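How to compare two sets of gripper fingers before you record many demonstrations

Posted Jan 28, 2024 in Workshop notes

When I started with hand-held grippers I chose the fingers by how they looked in the drawing. It was a mistake, and I paid for it with over 377 demonstrations which I could not use. Now I always make a small comparison first. It takes one afternoon, and in this page I explain how I do it, step by step, with the task of setting a table for one person.

I write for people who already have a pair of hand-held grippers working and a camera that sees the fingers. If your camera is not calibrated yet, do that before. The comparison tells you nothing if the picture moves from one try to the next.

What you need

Two sets of fingers that fit the same mount. I compare the flat block fingers from our own printer with the Arnameo soft pads, which are thicker and have a rubber skin.
The screwdriver for your finger screws, and a few more screws than you think.
A table at normal height, with light wood or another calm surface.
Things for the task: a placemat, a plate, a fork, a knife and some drinking glasses.
A notebook of paper. I tried a spreadsheet, but with both hands in the grippers it is not comfortable.

Step 1. Mount the first set and look at it from the camera

Put the fingers on and tighten the screws little by little, first one side and then the other. Do not tighten one completely while the other is still free, or the block will sit turned by a small angle. Afterward open the gripper to its full width and hold it over the bare table, in the position you will have just before you take an object.

Look at the live picture for a moment. Both tips must be inside it, and the space between them must be free, because in this space your object will appear. If one tip is much more inside the picture than the other, the mount is probably turned. 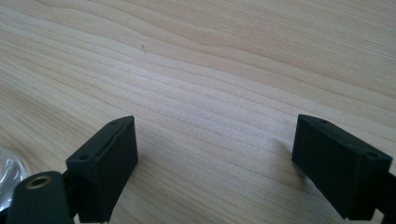

Save one picture of this position with every set of fingers. Later, when you change a part and the results become strange, you will be glad to have it. I lost two evenings in January to a mount that had turned a little, and I found the reason only when I put an old picture next to the new one.

Pay attention also to the shadows. A dark finger over light wood gives a clear border, and this is good. But the finger makes its shadow on the table too, and when the lamp is low the shadow can look like a part of the finger. Move the lamp, or work near a window, before you start to change the software.

Step 2. Check the closing

Close the gripper slowly with nothing inside. The two faces should touch on their whole surface. Hold a strip of thin paper between them and pull it softly. If it comes out easily at the top and not at the bottom, the faces are not parallel. With hard fingers you must correct this. With soft pads it is less serious, but write it down.

Then open and close 18 times and look if the screws are still tight. This sounds exaggerated. With the first Guimarães mounts we had, a screw came loose before I finished, and I was happy that it happened there and not in the middle of a recording.

Step 3. Choose one easy object and one difficult object

For me the easy object is the knife handle on a mat, and the difficult object is the glass. A glass is smooth, it is round, and the camera sees through it. It also shows immediately if your force is wrong. Too little, and it turns in the fingers when you lift it. Too much, and it jumps out to the side when the contact is not centered.

Take the glass at the middle of its height. If you take it near the top, the bottom swings like a pendulum when you stop, and you wait for it before you can put it down. Use cheap glasses and keep a brush near.

Step 4. Do the same movement with both hands

Many people test only the right gripper, because they are right-handed. Please test both. The task should be cut so that each hand has its work: one hand carries a glass to the mat, and the other goes to the next glass. Keep your elbows near your body and let the cables hang free. If a cable pulls at your hand you will correct it without noticing, and the correction goes into your data.

Repeat until you have the same number of tries for each set, and change the order in the middle. If you do all the hard fingers first and all the soft pads after, you will only learn that people get tired.

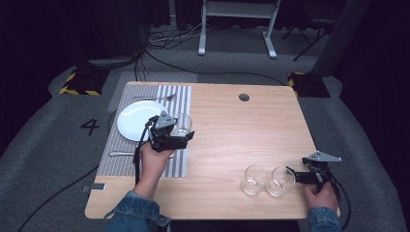 Raíssa Queiroz wrote to me that she does it differently: "I would not change the order in the middle, I would change it after each try. It is slow with the screws, but my hands learn the glass so fast that the second block is always better than the first one, with any fingers. And please write the force setting next to every try, not only at the top of the page."

She is right about the force setting, and I have added it to my notebook. For the order I still prefer two blocks. Each time you take the screws out you risk a new angle, and then you are comparing mounts.

Step 5. Write down the correct things

For each try I write if the object slipped, if I had to open and take it again, and if I could see the contact in the camera. The last one is easy to forget. The soft pads held the glass better for me, but they are thick and hide the place of contact, so the recordings were less useful than I expected.

Step 6. Decide, and then stop changing

In my case I kept the hard blocks and put a thin layer of rubber on the inner faces. The policy we are preparing with the group in Amville will need between 2,000 and 3,000 demonstrations, and all of them must be made with the same fingers. Write the version of the fingers on the bag where you keep the spare ones. If a finger breaks, replace both of the pair, and go back to Step 1 for the picture.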